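Home > Home Office > Desks & Stationery > Ask the Community

Last updated: January

Highlighters, pens and refills keep spreading across my desk. Flat, upright or in the trash?

Inès Caron

I work from a white desk, 36 inches wide, in the corner of what the lease calls a second bedroom. The writing instruments have won. I use a handful of highlighters for marking up translations (orange for things I got wrong, light blue for things the client got wrong, and there is more blue than you'd think), plus a few slim pens and the refills that go with them. Every evening I put them away, meaning I push them toward the back, and by 10 the next morning they are in the middle again and my keyboard is balanced on my knees. 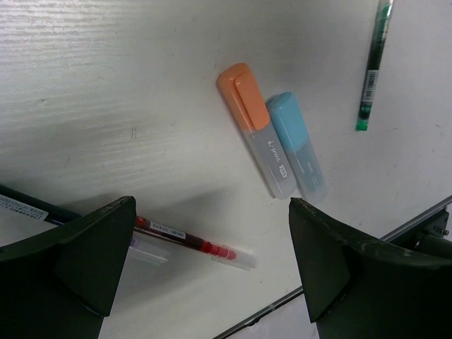
Orange and light blue highlighters, and a green refill up in the corner.

I have three things I would like settled before I give up and take up dictation.

First, do highlighters want to lie flat or stand up? My orange one keeps going dry at the tip while the blue carries on as if it had never been used. I have been told flat, I have been told cap down, and my brother-in-law told me to keep them in the fridge, but he keeps batteries in there too.

Second, refills. Mine still have the barcode label on, because I peel it off only when the refill goes into a pen, and that is how I know which ones are new. Loose on the desk they roll. In a cup they sink to the bottom and I buy them again. Is there a sane way to keep them?

Third, I already own a storage thing, a lime-green plastic WORKPRO affair with long gray slots in it. It sits at the back of the desk looking capable. I bought it at a yard sale in Trundside, and so far it has stored its own opinion of me. Should it be holding the pens, or is it just taking up the space the pens would otherwise be lying in?
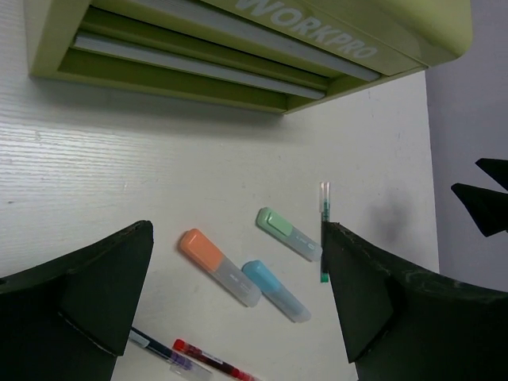 I should add that I don't want a pegboard, a rolling cart, or anything that needs to be drilled into the wall. The landlord has feelings about the wall. And if anyone knows how to get a small dark scuff off a white desk top without making it a large gray one, I'm listening. I have wiped at it enough to have become fond of it.

Osian Skyrme

Flat for highlighters. I ran the supply cupboard at a school in Sketidstead for longer than I care to remember, and if I learned one thing from it, it was to lay them down. Stand them with the cap up and the ink drifts away from the tip, so you get that scratchy first inch. Stand them cap down and the tip can flood, and your first line goes straight through the page. On their side they behave.

If the orange one is dry now, lay it flat overnight with the cap pushed on until it clicks. If it's still dry in the morning, it's dry. Let it go. I have watched grown teachers lick the tips, and I would ask you not to.

It may also be that you make more mistakes than your clients do, and the orange has simply been worked to death. You have the figures on that, I don't.

For the refills, use a toothbrush travel tube. The cheap kind, 50 cents at the dollar store in Cillau when they're clearing them out. They fit lengthwise, they don't roll, and you can see what's in there if you buy a clear one. Check the length before you buy. Mine took everything except one brand, and I now hold that against the brand.

Keep the labels on. That's a good system and I'm annoyed I never thought of it. If the label covers up the ink, though, hold the bare part to the light before you pay for another one.

About the green box, measure a pen and measure a slot. If the pen fits in the slot, it's a pen box. If it doesn't, it's a box.

Gaspard Tessier

Throw out half the pens. You can only write with one at a time.

Anatole Charpentier

The above is true and of no help whatsoever, so I'll add some detail.

Your trouble is less with storage than with the ten seconds at the end of the job. You put a highlighter down where your hand happens to be, and your hand is in the middle of the desk. I had the same problem and bought three organizers for it, one after another, all of them very tidy and all of them empty. In the end I bought a shallow tray, the sort you'd put under a soap dish, and set it just to the right of where I write. Everything in use goes in the tray. It has a lip, so nothing rolls. When the tray is full I'm not allowed to take out another pen. I break that rule daily, but at least I know I'm breaking it.

The green box can then hold whatever isn't in use: spare highlighters, new refills, the pens you're keeping for sentimental reasons. Pull it to within arm's reach, though. Anything at the back of a desk is in another country. If it won't take the pens, put it on a shelf and give it the paper clips, and take back the space.

For the scuff, try these in order and stop as soon as one works:

A damp cloth with a drop of dish soap.
A white pencil eraser, rubbed gently. This gets more marks off than it has any right to.
A little rubbing alcohol on a cotton swab, tested first on the underside of the desk.

Skip the melamine sponge unless you like a dull patch, and please don't let anyone talk you into sandpaper. A man at Masson, where I bought my desk, recommended 800 grit to me with complete confidence. I now keep a lamp on that spot.

Inès Caron

Thank you, all of you, including Gaspard, who I suspect owns one pen. The eraser took the scuff down by half, and I've decided to live with the other half. The pens fit in the slots if I put them in one at a time and don't breathe. I've borrowed the soap dish tray from the bathroom, so now the soap is on the loose, but I believe that belongs in another category.

Filed under: desk clutter, pens and markers, small spaces, scuff marks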